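Evening Course: Cloth at Home
Handout 4: Folding, creasing and the T-shirt problem
Tutor: Gediminas Lepik, Lurnomwood Adult Learning

Welcome back! Last time we got as far as woven cloth and the straight grain, and several of you asked when we would reach something you own at home. Tonight is the night. T-shirts, table covers, and the lovely awkward business of getting a soft thing to lie flat.

Bring with you: one old T-shirt, one piece of plain cloth of any sort, and a pencil.

1. Why knits misbehave

A T-shirt is knitted, so it is made of loops. Loops stretch, slide and spring back, and that's why a shirt you pulled straight a moment ago has curled up again by the time you reach for the sleeve. Woven cloth has threads crossing at right angles and it holds a crease far better. Try both between finger and thumb before we start. I still find the difference a delight, and I have been teaching this for 9 years!

Words we will use:
Grain: the direction the threads or loops run.
Hem: an edge turned up and stitched, so it is thicker than the cloth beside it.
Neckband: the strip around the neck opening, usually firmer than the body.
Drape: how cloth falls when held from one point.

2. Finding your way into a heap

Don't shake it yet. Look first. The thick parts are your landmarks, and in a bunched shirt they are often the only things you can name with any confidence. Find the neckband, then a sleeve, then follow a hem with your finger until you know which way is down. Vignesh Bangera, who took this session in June, has his group do it with their eyes shut, and we may try that if there is time (it is great fun and much harder than it sounds).

Pinch and lift at one point only and the cloth makes a peak, with folds running away from it. Lift at two points and you get an edge. Almost all folding is a matter of going from the first to the second.

3. The surface underneath

Pale cloth on a pale, patterned top is a good test of the eye. Printed flowers break up the outline, and a shadow along one side of the cloth can be more use than its colour. Wipe the top before anything clean goes down on it, specks travel.

Look for the hem or neckband wherever you can find one, and compare the gathered parts with the flat ones.
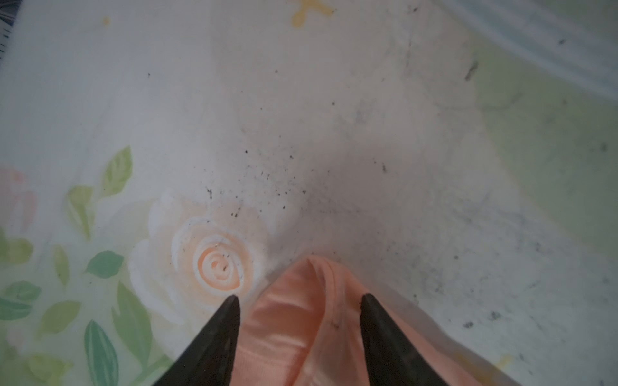
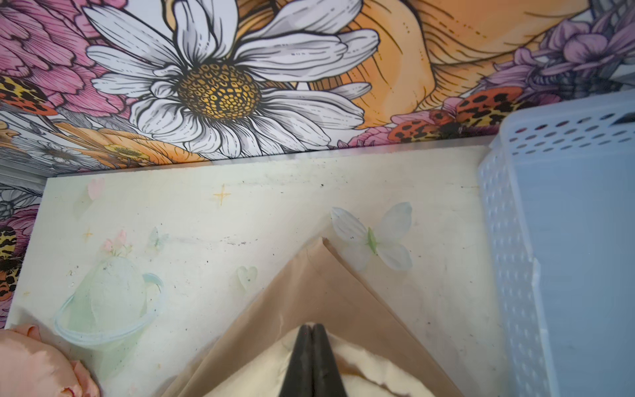
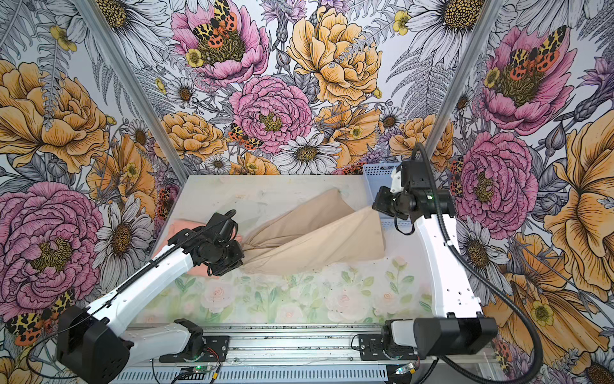
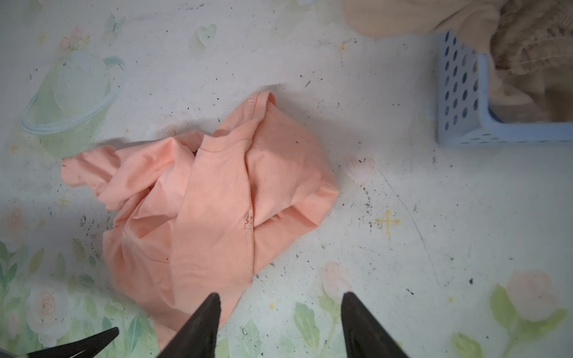
4. Practice at the table

Work in pairs. One person drops the shirt from shoulder height, the other finds the neckband and names the first landmark aloud. Swap over.

Lay the shirt face down, smooth from the middle outwards, and fold the sides in. Sleeves back on themselves. Bring the bottom hem up to the neckband, then halve again.

Now repeat with your plain cloth and write down which one kept its crease. Balakrishnan Krishnan's method of rolling is also allowed, but do the flat fold first please.

5. For next time

Fold the same shirt three evenings running and sketch it each time, before and after. Quick pencil sketches are perfect. Read the Pirnach booklet up to the part on ribbing, and bring something with a worn patch or a small hole in it, as we begin darning at 7.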